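Workshop notebook, May, started 7:40 a.m. with the good lamp on

Picking up the birthday batch where I left it. The Drasow fair order is for two sets of top-folders, same sketch, one in the blue paper and one in the mustard, and I finally have all the mustard cut. Scored it on the old board and not the new one, because the new one leaves a little ridge on the fold that drives me crazy once you run a thumb over it.

Adhesive notes first, before I forget. The Wonduveck tape runner is fine on flat layers but it will not hold the scalloped border, not even with a second pass. I went back to wet glue for those, thin line, press, count to 6, let go. The foam squares I like for the sentiment banner and nothing else. I tried them under the big panel too and the card wouldn't go in the envelope without a fight (and then it came out the other end with a dent in it, so that one is mine now!).

Ink. The dark green is getting tired. I re-inked the pad last night, left it upside down, and this morning it's blotchy on one side and perfect on the other. If anybody else uses it, stamp from the left half until it evens out. I also tried the fern stamp with the watercolor pencils and oh, I love it, soft and a bit messy, but it takes forever and I can't see doing it for the fair. Maybe for the Christmas ones, if I start in July like I keep saying I will.

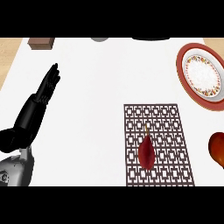
The banner is still bugging me. On the sketch it sits straight across the lower third, and every time I lay it down that way the whole front looks bottom-heavy. I moved it up a finger's width and tucked the left end under the panel and it looks so much better – it isn't the sketch anymore, but I don't think the sketch police are coming. Keeping it like that for both colors.

Paper count for the shelf, since I had everything out anyway: 128 sheets of plain white base stock, 188 envelopes. So we are way ahead on envelopes and should stop buying them, me included. The patterned stuff I didn't count. There's one piece left of the Bozkurt stripe and I'm hiding it, I've been hoarding that stripe forever and I'm not ready to say goodbye.

Die cutter is squeaking again on the return. It cuts clean all the same, so I wiped the rollers and left it alone. The top plate has a bow in it now, flip it every few passes please.

Still to do: stamp insides on the mustard set, tie the twine (double knot, the single ones slip), find the corner rounder, write to the shop in Draltovport and ask whether they still carry the ivory base in the heavier weight. The one I have takes glue nicely but it's a touch floppy when the card stands up.

Stopped at noon. Glue caps on, green pad right side up this time.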